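Kikberg Suture Practice Set
Section 5: Running a practice session

Read Section 4 (mounting and homing the arms) before you begin. The steps below assume both instruments are fitted, the arms have been homed, and the wrist camera view is showing on the console.

Caution: The practice pads and thread are for training only. Do not use any part of this set, including opened needles, for patient care.

5.1 Placing the pad

1. Peel the backing from a new pad and press the pad into the tray, cut side up.
2. Wet the surface with clean water from the spray bottle. Two sprays are enough. Wipe up any water that runs onto the tray rim.
3. Lay the drape around the tray and keep it clear of the arm bases.
4. On the console, select Pad, then Set Height. Lower each instrument until the height light turns green.

Note: A dry pad drags on the thread and tears at the needle holes. Spray again between stitches if the shine goes away.

5.2 Tying interrupted stitches

1. Start at one end of the cut. Pass the needle through both edges and pull the thread until a short tail is left.
2. Hold the long end with one instrument and form a loop around the jaws of the other.
3. Open the jaws, take the short tail, and draw it through the loop.
4. Pull both ends flat across the cut. Stop when the edges meet.
5. Repeat the throw in the other direction, then cut the tails.

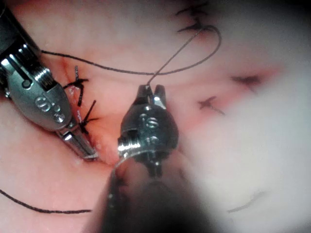

Keep the long end of the thread slack while you form the loop. If it is tight, the jaws will close on the pad instead of the tail. Trainees who have trouble here should set motion scaling to Fine and try again on the same cut.

Caution: Do not let the two wrists touch while either one is moving. Contact will trip the force limit and both arms will hold in place. To clear the hold, release the hand controls, press Resume, and back one instrument away before going on.

5.3 Passing the needle between instruments

1. Grip the needle behind its midpoint with the first instrument.
2. Bring the second instrument in from the opposite side with its jaws slightly open.
3. Close the second instrument on the needle. Wait for the grip tone.
4. Open the first instrument and move it straight back.

Never open the first instrument before the tone. A dropped needle must be found before the session goes on. Check the folds of the drape first.
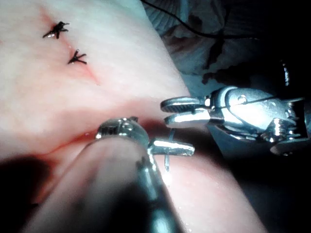

If the grip tone does not sound, look for thread caught in the jaws. Error 124 means the jaw cable is slack; run Tension from the Service menu. Error 56 means the instrument is not seated. Remove it, check the pins, and refit it until it clicks.

5.4 Ending the session

1. Place all needles in the sharps box.
2. Select Park and wait for both arms to stop.
3. Remove the instruments and rinse the wrists. Dry them before storage.
4. Throw away the used pad.

Replacement pads are order number 2383 from Clevthorpe.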